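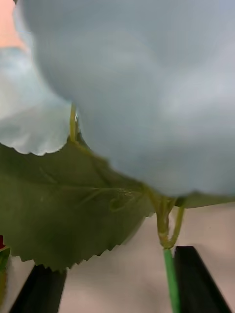
Prepared by Gizella Magyar, Technical Documentation, Druvau
Reviewed by Nikau Maihi, Product Support

Section 7: Setting Up the Stem Handling Task

This section applies to the Derkisico two-arm workcell when used with artificial flowers. Section 6 must be completed before the arms are powered.

7.1 Preparing the table

1. Wipe both table panels and check that they are level at the seam.
2. Place one tray at each end of the table, within reach of the nearer arm.
3. Lay the flowers in a row with the blooms towards the far edge. Stems may cross. Blooms should not be stacked.
4. Place any loose leaf sprigs clear of the row.

Note: Stems shorter than 33 cm are not supported by the standard flower programme.
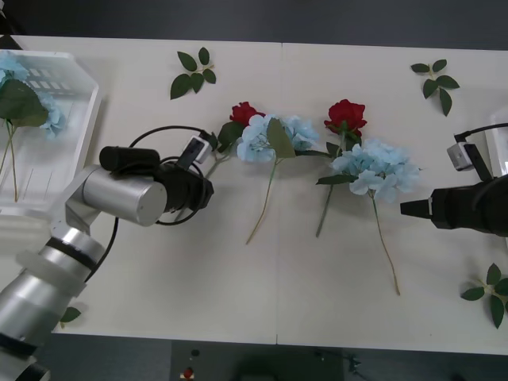

5. Confirm that the camera cable on each wrist has enough slack for a full turn of the joint. A tight cable must be refitted as described in Section 4.
6. Select programme 53 and press Confirm. Both arms move to the ready position.

Caution: Keep hands away from the table once the programme has been confirmed. The red stop button must remain within the operator's reach at all times.

7.2 First run

1. Set the speed to Low.
2. Start the programme and observe the first grasp by each arm. The fingers should close on the stem below the bloom.
3. If petals are caught between the fingers, press the stop button, release the flower by hand and repeat Section 5.

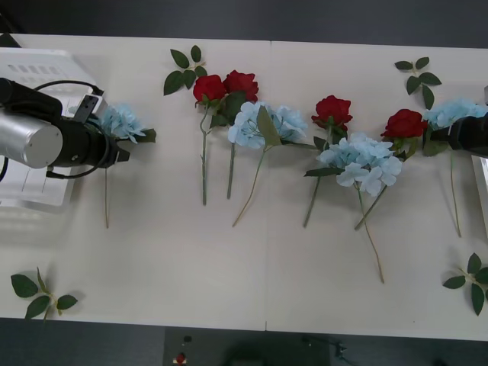
Figure 7.3. Left and right arms, each holding a blue hydrangea.

4. Record the result in the service log. The fingertips are to be inspected after every 700 grasps.

Replacement fingertips are supplied in packs of 2 and may be ordered from Plestlow.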